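The Stougaard Uller Table: A Lot of Money for a White Top

25/12/2021
By Casimiro Escobar
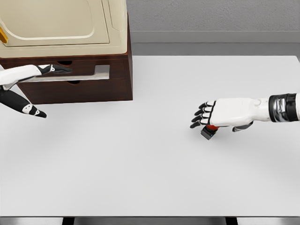
Vol. 6, p. 37

White tables come back every few years and each time we are told the stain problem has been solved. The last time around it was a baked-on lacquer. Before that it was a kind of wax you were supposed to put on yourself and never did. This time it is a "closed matte surface," a phrase that appears in the Hendoveo catalog four times on one page without anybody stopping to say what was open about the old ones.

I have been eating, working and ironing on a Stougaard Uller for over six months. It costs $3027. The chairs are extra, delivery is extra, and if you want the felt pads for the feet those are extra too, though they do come in a nice little box.

Let me start with the size, which the catalog gets right and the store gets wrong. The top is 52 inches long. In the Hendoveo showroom in Hudlow it stands alone under a high ceiling with a bowl of lemons on it, and it looks like you could seat a wedding. At home it seats four. It seats six if everyone likes each other and you serve the food from somewhere else. Stougaard lists it as a six-seat table, and I would like to meet the people they tested it with. The legs are set in a good way from the ends, so whoever sits at a corner gets one knee on each side of a leg. My sister-in-law tried that seat once and now arrives early to pick another.

Take a tape measure and mark the thing out on your floor before you buy. I know every review says so. I didn't do it either, and I had to move a bookcase into the hall.

The top

The selling point is the surface, so most of my complaining is about the surface.

When it is clean, I'll admit it is a pleasure. There is no shine, so a lamp over it doesn't throw a hard spot back in your eyes, and on a gray morning it makes the whole room seem brighter. Reading at it is easy. Sewing at it is easy too, if the thread is any color but white.

Keeping it clean is another matter. The leaflet says "a damp cloth is all you need." I kept a list on the fridge for the first stretch, and it went like this. Coffee, wiped up right away: gone. Coffee, left through a phone call: gone with dish soap. Red wine, overnight: faint pink ring, gone after baking soda and some bad language. Tomato sauce: fine. Turmeric: not fine. There is a yellow thumbprint near my usual place that has been through everything under the sink, and I've grown used to it the way you get used to a scar. Ballpoint pen came off with rubbing alcohol. The newspaper left a gray shadow of a headline, backward, that took two goes.

None of that is terrible. A bare oak top would have done worse with the wine. But oak would have hidden the rest, and this hides nothing. Every crumb shows. Every sleeve leaves a track in the flour. If you wipe the table in one direction and the light comes from the other, you can see the wiping.

Then there is burnishing, a word I had never needed before. Rub a matte surface enough in one spot and it starts to go shiny. Mine has a soft, slightly glossy patch where my forearm rests when I type. You can only see it from the kitchen door, late in the afternoon. Stougaard's customer service told me this was "a natural sign of use," which is what I would say too if I had already been paid. They also told me not to use a melamine sponge, since it makes the patches worse. The leaflet does not mention melamine sponges. It should be printed on the first page in red.

Scratches: fewer than I feared. A dragged stoneware bowl left a gray line that turned out to be bowl, not table, and it washed off. A dropped pair of scissors left a nick that is still there.

Heat: I was told trivets were a good idea but not required. I used trivets. I'm not running that test at this price.

Putting it together

It comes in two boxes, and the heavy one is very heavy. The instructions are drawings only, with a smiling couple lifting the top as if it were a bed sheet. Get a second person. I asked my neighbor Montserrat Lozano, who has put together a lot more furniture than I have, and she looked at the bolts and asked where the rest of them were. There were no rest of them. Each leg is held on with fewer fasteners than I would trust on a garden bench.

I will be fair here: it has not loosened. We checked it again in March, when I had the table on approval from the store before deciding to keep it, and she got maybe a quarter turn out of one bolt and nothing from the others. It does wobble a little if you lean on a corner and mean it. Leveling feet are built in and they work, though you have to lie on the floor to reach them and the little wrench that comes with them is made of something close to cheese. Use your own.

One more thing about the legs. They are dark, which looks sharp against the top, and they show dust just as well as the top shows crumbs. It takes talent to make a table that shows both kinds of dirt at once.

As a work surface

I suspect plenty of people are buying dining tables to work on now. For that the Uller is decent. The top is deep enough, at 37 inches, to push a laptop back and still have room for a notebook and a plate. The front edge is squared off, and after a long day it leaves a line across your wrists. A rounded edge would have cost them nothing that I can think of. An optical mouse ran without a pad, to my surprise. A clamp-on lamp left a dent in the underside, which I only know because I crawled under there with the cheese wrench.

There is no drawer. Stougaard says a drawer would "interrupt the line." I would have liked the line interrupted, because now the place mats live on top of the microwave.

Noise is something no catalog mentions. The top is quiet under a glass but loud under a fork, and if somebody taps a pen at one end you can hear it very well at the other. A cloth cures this. Of course once you put a cloth on it you have paid $3027 for something to put a cloth on.

What else you could buy

I went back to Hudlow to look at the cheaper tables, partly hoping to be proved a fool. The plain white laminate one from the store's own line is shinier and feels thinner when you knock on it. Its edge strip had already lifted at one corner on the floor model. But the floor model had clearly been leaned on, sat on and written on by half the county, and the top still looked all right. If you have small children, or you cook with turmeric, I would buy that one and not think about it again. You could replace it a few times over before you caught up with the Uller.

The secondhand route is worth a look as well. An old solid wood table with a sanded top and a coat of white paint will not stay perfect, but you can paint it again. You can't repaint the Uller. I asked, and the warranty ends the moment you touch the surface with anything of the kind. The warranty also leaves out stains, burnishing, scratches and "changes in tone due to light," so I am not sure what it does cover. Legs falling off, I suppose.

Who it is for

People who live alone or in pairs, eat pale food and like wiping things down. I don't mean that as an insult; I have become one of them. The table is well made where it touches the floor and good to sit at, and I have kept it. I would not pay full price again. Hendoveo marks down its floor models when a new catalog comes out, and a floor model at least arrives with its first stain already on it, so you can relax.

If you do buy one, skip the boxed felt pads. The ones from the hardware store fit the same feet and stick better.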